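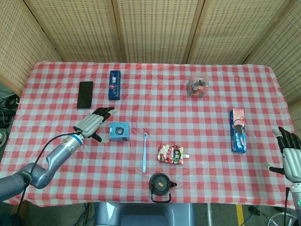

The table at Sallberg Street, with the screen behind it.

The Inventory

By Booker Tillman
02/06/2025

The tablecloth had been Justinas's idea, and like most of his ideas it wiped clean. He had ordered it the week he moved in, red and white gingham, a plastic sort of cloth with a mild shine to it, and for three days it had smelled like a pool toy. Mio had wanted linen. Mio had also wanted a dining room, and what they had was one end of a long room with the other end full of bicycles, so a folding screen had been brought in to settle the matter. It was called the Skivwood and it had five panels. The delivery man had asked if somebody was getting changed back there.

Now they were splitting up the household, and Mio had proposed they do it like adults, on the tablecloth.

"Everything disputed goes on the table," she said. "Everything not disputed goes in a box."

"What if we dispute the box?"

"Then put the box on the table, Justinas."

They weren't a couple. People assumed, and then people were embarrassed, and then Justinas would say something like "I should be so lucky," which embarrassed them more. They had been roommates for seven years. They had outlasted two landlords, a ceiling, and the restaurant downstairs, which had been called Visinico and had served one soup. Mio was moving to be nearer her work. Justinas was moving because he couldn't make the rent alone and had interviewed a replacement, a Tatsuya, who had asked if the apartment had an energy. A second Tatsuya had come on the same afternoon and seemed very nice, but by then Justinas had lost heart. He kept both their numbers in his phone, Fujimoto and Nomura, and couldn't remember which had been which.

The phone was on the table too. It wasn't disputed. He had put it down somewhere and this was where it had landed, on its back, toward the rear, like a guest who has stopped following the conversation.

"Let's start with the cookies," Mio said.

"Those are mine."

"I bought them."

"You bought them for the house."

"The house is being dissolved."

"Then they revert," Justinas said, with the confidence of a man who had once dated a paralegal, "to the person who eats them."

The cookie box lay on its back, pink going to blue, with its one big dark cookie on the front. They both looked at it. It was hard to say why a cookie printed at that size should feel like an accusation, but Mio had been on a health regimen since November and it did.

"Fine," she said. "You take the cookies, I take the strawberries."

"The strawberries will be dead by Wednesday."

"So will your cookies, from what I've seen."

This was fair, and he moved on to the little blue box with the black circle on top. It had arrived in the mail in their second year, addressed to neither of them, and they had kept it on the bookshelf in case someone came to the door. No one had. In the evenings they used to guess about it. Mio said it was a speaker. Justinas said it was a camera, and that it would be just their luck if it had been on the whole time. At some point opening it had become out of the question. You don't keep a box shut for five years and then go at it with a butter knife.

"I think you should have it," Mio said.

"I think you should."

"I don't have the shelf space."

"It's the size of a muffin."

She straightened it on the cloth so its edges ran along the checks. Then she seemed to notice she was doing it, and took her hand away.

"We could take turns," Justinas said. "Like a child. Weekends and holidays."

"I'm not driving 129 miles to hand over a muffin."

He hadn't known it was 129. He had known it was far, in the way you know a dentist's appointment is soon. It was a very exact number for a person to have ready, and he understood that she had looked it up, and that she had probably looked up the train as well.

"138 if you avoid the tolls," said Mio.

"Who avoids tolls?"

"You do. You drove through a cemetery once."

He picked up the toothbrush, for something to pick up. It was light blue. It had been lying in the middle of the table all this time as though it chaired the meeting.

"Is this yours?" he said.

"I thought it was yours."

"Mine's packed."

"Mine's packed."

They considered the toothbrush. In seven years there had been guests, of course. There had been her brother for a month, and Justinas's friend from the Sugiyama job who came for a weekend and reorganized the spices. There had been the paralegal. But all of those people had left with some ceremony, and it was unpleasant to think that any of them had left with bad teeth.

"It's been in the cup since at least last year," Mio said slowly. "I always thought, well, he has two. He's particular."

"I thought you were the one who had two."

"Why would I have two?"

"You have four kinds of salt!"

She began to laugh then, and had to hold the edge of the table where the cloth curved over it. Justinas put the toothbrush back in its place with the bristles pointing at the screen. He was particular. He hadn't realized it was the general view.

The long navy box was next, and it went to Mio without debate. So did the screen, which surprised them both. She said she would have a real dining room now and wouldn't need it, and he said that in that case he would take it, and she said no, she'd take it. She would put it around something, she said. She'd find something to put it around.

"And the tablecloth?" he said.

"Oh, that's yours. I've hated it from the beginning."

"I know you have."

"It sticks to my arms."

"I know."

She opened the strawberries and pushed the container across to him, and he opened the cookies and pushed those across to her, and they sat down in the two chairs that weren't packed yet. The regimen was allowed to lapse. Around six o'clock the phone lit up and buzzed itself a little way across the checks. It was one of the Tatsuyas. He wanted to know if the room was still available, and whether it came with any furniture.

"Tell him there's a toothbrush," said Mio, with her mouth full.

More Short Fiction
The Man Who Returned the Ladder
Soup of the Day, Every Day
My Sister's Excellent Parking
A Brief History of the Upstairs Neighbor
Four Kinds of Salt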